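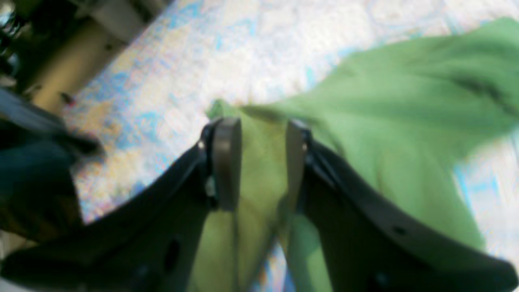
Week 2 — Handling Cloth: Drape, Folds and Finding a Corner

Okay, welcome back! Last week was all fibre content and labels, so today we get our hands on the stuff. Grab any lightweight piece from the Temden bin (colour doesn't matter, I just like the greens) and clear yourself some table.

Pick it up by one point, let it hang and look at where the folds go. A thin cloth will drop into a narrow fold right under your pinch, and the rest fans out wherever it likes. Write that down before you move it — I mean it, you'll forget.

Next, find a corner. Run the hem between finger and thumb until it turns, hold on, then go looking for the neighbouring one. Don't shake it out yet! Shaking is on page 69 of the reader, along with Thitima Ongart's notes on grain, which I love and will probably go on about.

For your workbook: sketch the hang from one point, then from two neighbouring corners. Label the grain on both. Bring the sketches to the April tutorial, and please put the cloth back in the bin folded.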